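Ekton Shared Workspace – Preparing the Open Floor for a Group Session

This guide sets out the procedure for arranging the open floor at Ekton before a group session and returning it to its usual state afterward. It applies to all groups that reserve the floor, including those that reserve it for part of a day. Please read it in full before moving any furniture.

## Before you begin

Confirm that your reservation covers setup and cleanup as well as the session itself. Allow 2 hours for setup if tables are to be moved, and a shorter period if the standing arrangement suits your purpose. The floor is available for setup from 7:30 a.m.

You will need:

- the current floor plan, available at the Ekton front desk
- a Jevitz equipment cart, if you are bringing items from storage
- felt pads for any table without them
- a cloth and the surface cleaner supplied in the supply closet
- your group's sign-in sheet

No food may be placed on the work tables during setup. Drinks with lids are permitted.

## Step 1: Mark the walkways

Walkways are set before any table is placed. Leave a clear path from the entrance to the far wall and a second path along the railing. Each must be wide enough for two people to pass without turning sideways. If your group carries equipment on the back or shoulders, widen the path further – a person wearing a tall pack needs more space to turn than the floor plan suggests.

Do not lean items against the railing or hang bags from its posts.

## Step 2: Place the work tables

Tables are moved by two people, one at each end, and are lifted clear of the floor. Dragging a table leaves marks that cannot be removed with the standard cleaner. Fit felt pads before the table is set down in its final position.

Keep at least 3 feet between a table and the nearest wall. Where the wall is paneled, check that no table corner or chair back can touch the wood. The panels were refinished in May and scratch easily.

Stand at each table and rest both hands on the surface. If it rocks, adjust the foot on the low side and test again. A table that still rocks should be reported to the front desk and not used for equipment.

## Step 3: Assign the areas

Divide the floor into an area for standing work, an area for table work, and an open area where people may walk freely. Groups of more than a few people should agree on these areas before equipment is handed out. Much of the crowding reported to the front desk takes place near the entrance, where people tend to stop and fit their gear.
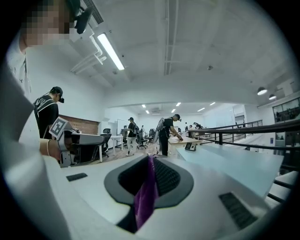 *Equipment in hand on the open floor, with one participant at a light wooden table.*

Ask participants to fit caps, straps, and packs in the standing area and to move on once they are ready. Hand-held equipment should be carried close to the body when passing others. When it is not in use, it is placed on a table, well back from the edge, and never on the floor.

## Step 4: Check power and lighting

Use only the outlets marked on the floor plan. Extension cords must run along the wall and may not cross a walkway, even when taped down. Groups using the Vistomex lighting panel should select setting 2 for general work and return it to automatic at the end of the session.

## Step 5: Return the floor to order

Begin cleanup while the full group is still present. Wipe each table, let it dry, and return it to the position shown on the floor plan. Chairs go back last. Carts are returned to Room 176, and the room is locked after use.

Walk the floor once from the entrance to the far wall and once along the railing, checking under tables for straps, caps, and small parts. Items left behind are held in the Kivi cabinet beside Room 210. They may be claimed at the front desk during regular hours.

## Reporting damage

Report any damage to furniture, panels, or flooring on the day it occurs, using the form at the front desk. State the location according to the floor plan and describe the damage briefly. Please do not attempt repairs to the paneling.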